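Türkises Klötzchen, Blumengrund

Offener Nachmittag bei Gatbridge: Wo Greifer erst in der Simulation üben
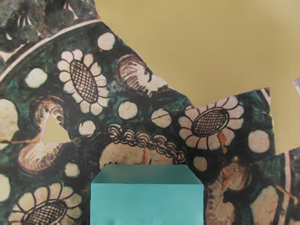 Ein Nachmittag in Halle Hovthorpe

Um 14 Uhr stehen die ersten Besucher vor den Monitoren. Uzma Usmani leitet bei Gatbridge die Simulation und beginnt ohne Begrüßungsfilm. Ein türkisfarbener Block vor einem gerechneten Untergrund, bemalt wie alte Keramik, mit cremefarbenen Blüten auf dunklem Grün und einer gezackten Bruchkante — so unruhig sieht in keinem Werk ein Tisch aus. Das ist Absicht. »Wenn die Software den Block vor diesem Muster findet, findet sie ihn auch auf einer Werkbank«, sagt Usmani.

Das Programm heißt Awan und wechselt die Oberflächen nach jedem Durchlauf. 279 Texturen liegen im Archiv, 2000 Durchläufe rechnet der Server in einer Nacht. Ein Besucher fragt nach den Schatten. Die seien noch zu weich, räumt Usmani ein, daran werde seit Mai gearbeitet.

Danach geht es nach nebenan zu Corasport, einem Arm mit Zweifingergreifer. Die Vorführung dauert 60 Minuten, Fragen eingeschlossen.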